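Tamsin Schumacher Would Like You to Smoke It Slower

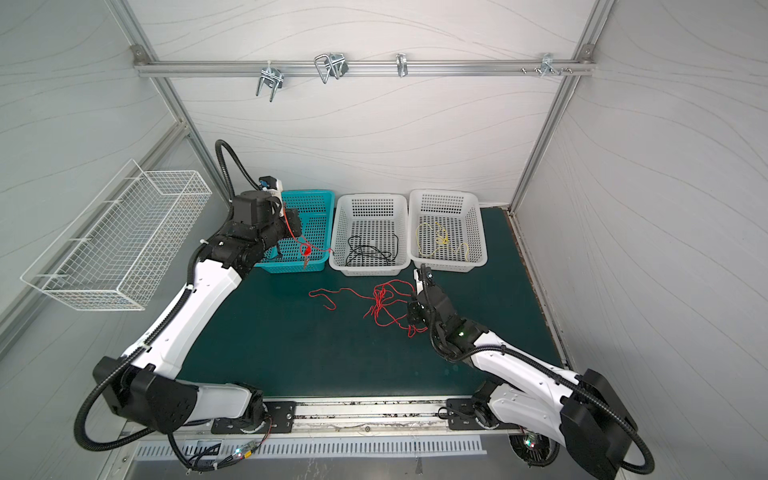

The Gidum was supposed to be a one-time thing. Tamsin Schumacher blended it for the Stamatopoulos shop in 2024 as a thank-you for carrying her first line, Rimari, back when the only other store that would take it was run by her cousin. The cigar was a short, fat perfecto, 4 inches by 50, with a Connecticut broadleaf wrapper and a price that everyone involved agreed was a little silly. It sold out in two weeks. She has a small company and likes to bring it up before you do.

The new version, out in November, is called the Gidum Pliltberg. Pliltberg is the street she grew up on. "I ran out of names that meant something," she said. "The next one will be my dentist."

The size stays the same. The wrapper doesn't, and that is where people have opinions. Schumacher has gone to an Ecuadorian Habano, which she calls "less of a lecture," and moved some of the strength down into the filler. The broadleaf she used the first time was gone, and the next crop she looked at was thin and spotty. "I could have bought it and told everybody it was rustic," she said. "I've read that press release. I think I've written that press release."

The run is 2129 cigars. I asked why not a rounder number and she looked almost hurt. "That's how many there were. We rolled until the wrapper ran out, then we threw away the ugly ones. I smoked the ugly ones. They were fine."

Her retailers have been less relaxed. Stamatopoulos gets first pick again, and a couple of shops that passed on the original have been calling with what she describes as sudden affection. She's keeping a box limit of 2 per customer – a rule she expects to be ignored by anyone with a spouse.

Would she ever make it a regular release? She took a long time relighting before she got to that one. "Ask me when I find more wrapper," she said. Then she asked if I was going to finish mine.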